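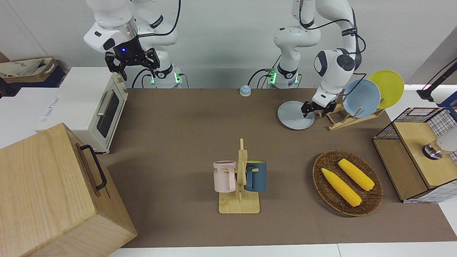 Your first Rinia table takes a few minutes to set up, and most of that is picking how it looks, so let's get the looks over with! Open Settings, then Board, and scroll past the flashy themes (I bought the lava one and lasted a single evening). What you want is checkers that stand out without glaring at you. The pale gray plate on the brown mat in the photo is the kind of contrast I go for - you can find every edge right away. In the theme list the closest match is called Gilchrist, and it's free.

Setting up the table

1. Log in and click Lobby, then New Table. If the button is grayed out, you haven't confirmed your email yet.

2. Type a table name. I used Wosside for mine and I'm keeping it, so please pick something else.

3. Choose a match length. New tables come set to 4 points, and I'd leave it there until you know your opponent.

4. Set the clock. I like 2 minutes per player with the delay switched on, but Maritza Montoya plays with no clock at all and she beats me constantly, so take my advice for what it's worth.

Note: You can change the clock between matches but never during one. The menu lets you open it mid-match and then simply ignores what you typed, and yes, I sent in a bug report.
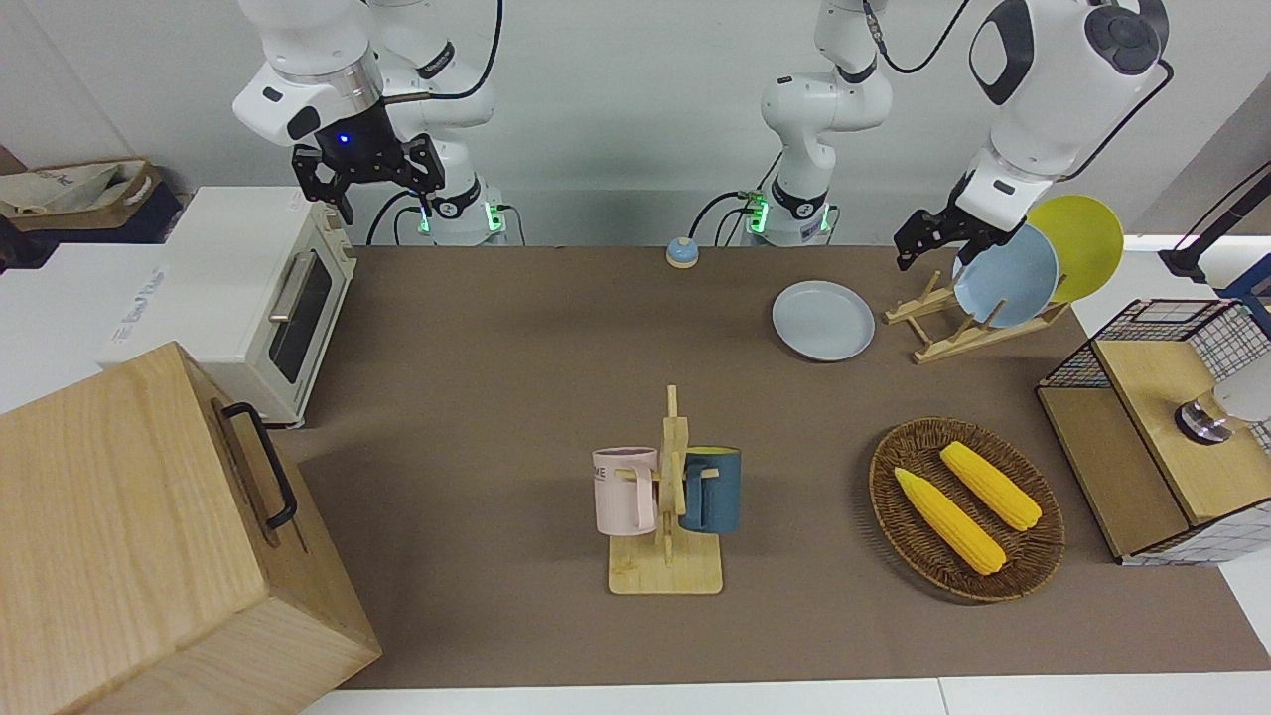

5. Pick who can join. Open lets anybody sit down. Invite Only gives you a table number to pass along - mine is 3022, come say hi.

6. Set a rating floor if you want rated games. My rating is 1895 right now (I'm thrilled), and I still leave the floor empty, or I'd be sitting there waiting all night.

7. Click Save, then Open Table. Your name shows up in the lobby list with a green dot next to it.

Caution: Don't hit Reset Table to clear the chat. It wipes the match score too! Use the little broom button over the chat box.

Adding Jokari

Jokari is the add-on that saves your matches so you can replay them later. Install it from the Extras page, restart Rinia, and check that Save Matches is ticked. Ayanda Cele showed me the replay slider, and now I spend more time watching my blunders than making new ones.
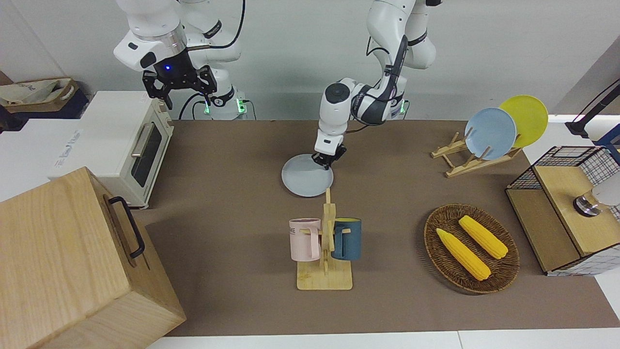
An open gripper beside the white oven.

8. Play one unrated match, then look under Extras, Jokari, My Matches. If the list is empty, restart once more and play another.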